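Ritchie Street Family Pantry: Progress Report to the Burkico Community Fund
March 16, 2026

Hi everyone, and thank you again for the grant! I know you asked for a short update and I always run long, so I'll try to keep the spending part near the top.

We've signed up 313 households since the grant came through in December. Most of them live in Nustport, but more and more are coming over from Flellivthorpe now that the bus stops right outside our door (it used to drop people at the bottom of the hill, and that was a rough walk home with a baby and two bags). We open two afternoons a week. The second one used to be pretty sleepy and now it's the busier of the two.

Of the money spent so far, $839 went on shelving for the back room and $407 on a used chest freezer. The shelves went up fine. The freezer took two tries to get through the door and we ended up taking the door off its hinges, which I'd rather not do again. The rest is still in the account and set aside for food and diapers through the summer.

What's going well: the sign-up form is down to one page, and people fill it out in a couple of minutes instead of giving up halfway. I also moved the baby items out of the corner and closer to the front, so parents don't have to ask for them in front of a whole line of people. I should have done that a year ago.

What isn't going so well: size 5 diapers. We run out every single week. I've called two wholesalers and the better price only kicks in if we order up to 50 cases at once, and I have no place to put that many. I'm asking the church next door about their basement — it's dry, they say, but I want to go look after a good rain.

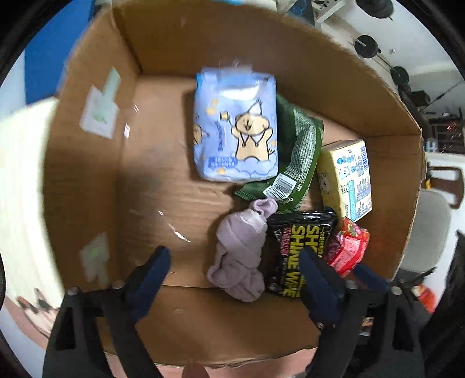

The other sticking point is the drop-off hours. Folks want to bring things by after work and we close at five, so bags get left on the step and a couple have been rained on. I'd like to try one late evening a week starting next month. It wouldn't cost anything extra except the lights and my supper.

Two things I need from you when you get a chance. Can I move $407 from the printing line over to diapers? We're hardly printing anything with the shorter form. And could you send me the new version of the year-end form early, so I can start filling it in as I go? Last time I did the whole thing in one night and I don't recommend it.

Receipts are in the same envelope as the signed copy of this report. Come by and see the shelves whenever you like — the coffee is usually on by noon.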